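Young Makers > Robots > How a club teaches a robot about doors

We use cookies to remember which pages you have read. OK | Change settings

How a club teaches a robot about doors

Opening a door seems easy. You walk up, turn the knob, and go through. For a robot, every part of that is a separate problem, and the students in the Dallero Robot Club have been working on it since March.

The club does its work in a simulator. A simulator is a computer program that draws a pretend house and works out what would happen if a robot moved around in it. If the pretend robot bumps into a wall, no one has to buy a new wall.

The students call their robot Nisska. It has two arms, and each arm ends in a gripper. A gripper does the job of a hand.

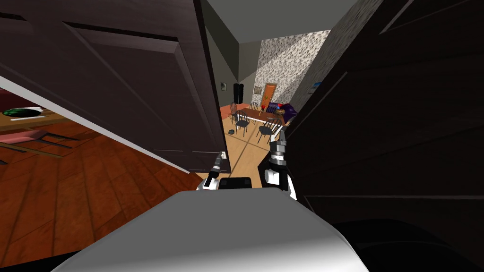 Doorways are hard because they are narrow. You tuck in your elbows without thinking about it. A robot has to be told how wide it is and where its arms are – and it has to check again each time it moves.

The club splits the job into small steps. First the robot finds the door. Then it finds the knob. After that it plans a path for its gripper, and only then does it move. Each full attempt is called a run. The club has saved 277 runs so far, and the students look back at them to find mistakes.

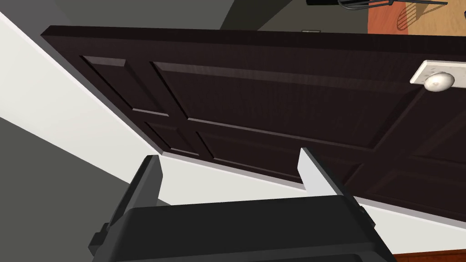

The gripper's two fingers are apart, and the round white knob is farther up the door.

Seeing is another problem. To a computer, a picture is a big grid of colored dots. The program has to decide which dots belong to the door and which belong to the wall. It also has to work when the view is tilted, because a camera on an arm tilts when the arm does.

Hela and Seo wrote the part of the program that looks for straight edges. Their first version was 40 lines long. The one they use now has 113.
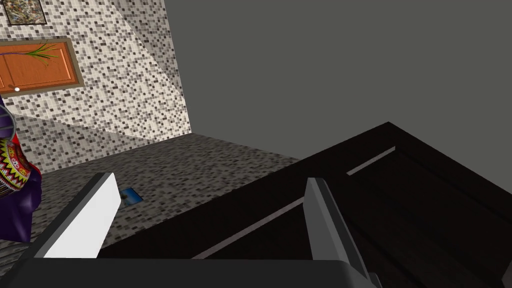

A close view from the gripper, with dark panels on one side and a tiled wall on the other.

When a run goes wrong, the students change one thing and try again. If they changed 5 things at once, they wouldn't know which one mattered. They write each change in a notebook, even the ones that don't help.

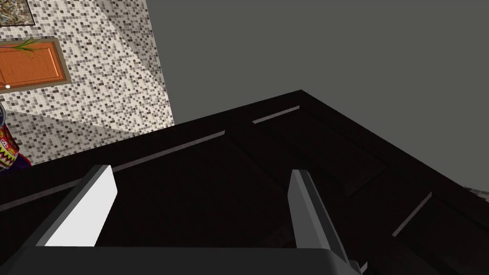
Tibor Bozsik wrote to ask whether a robot that learns in a pretend house can open a door in a real one. Sometimes it can, but real doors stick and real knobs can be slippery, so it usually needs more practice.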